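Fire Safety in Buildings – Unit 6 handout
Fire doors: what they do, and what people do to them

Read this before the practical. The reading from last time (compartments and escape routes) is assumed, and yes, I will notice.

A fire door has two jobs. Closed, it holds back fire and smoke long enough for people to leave. Open, it lets people through, and it spends most of its life doing that. Nearly every defect you will meet on an inspection comes from somebody improving the second job at the expense of the first.

The usual culprit is the wedge. Wooden, rubber, a folded delivery note, once a fire extinguisher, which at least kept to the theme. A wedged fire door is a hole in the wall with a nice sign on it. Write it up every time, even if the building manager sighs.

Gaps come next. Check the top and both sides with a gauge, then the threshold, and compare your readings with the door's own paperwork. Do not judge a gap by eye. Everyone believes they can, and the marks from last year's practical suggest otherwise.

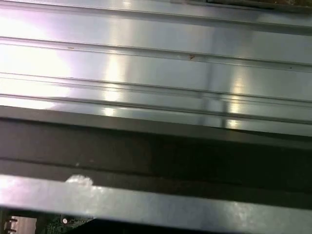 Department of Building Services and Fire Protection, Grastitz Technical College

Seals sit in a groove in the door edge or the frame. The intumescent strip swells when heated and fills the gap; the brush or fin deals with cold smoke, which arrives first. Look for missing lengths, strips that have come unstuck, and paint. A smoke seal under four coats of gloss is a decoration.

Closers: open the door fully and let go, then open it a hand's width and let go. It has to latch both times, from both positions. Many doors manage the first and sulk at the second. Adjusting the closer may fix that, but look at the hinges before you reach for the screwdriver – a dropped door will beat any closer in the end.

Worked case: the Culturen building

The survey covered 207 doors. On the first visit 163 latched properly from both positions, leaving 44 that did not. The owner had a maintenance log showing every one as "OK", in the same pen. Your task is to draft the covering paragraph of the report. Be polite and be specific, and resist the remark about the pen.

For the practical

Bring a gap gauge, a flashlight and the Skulance record sheet. One sheet per door, with the door number written first. Last year I was given a beautifully completed sheet that could have belonged to any door in the county.

Written work: 500 words on hold-open devices linked to the alarm, and when you would accept one. Hand in by the end of May.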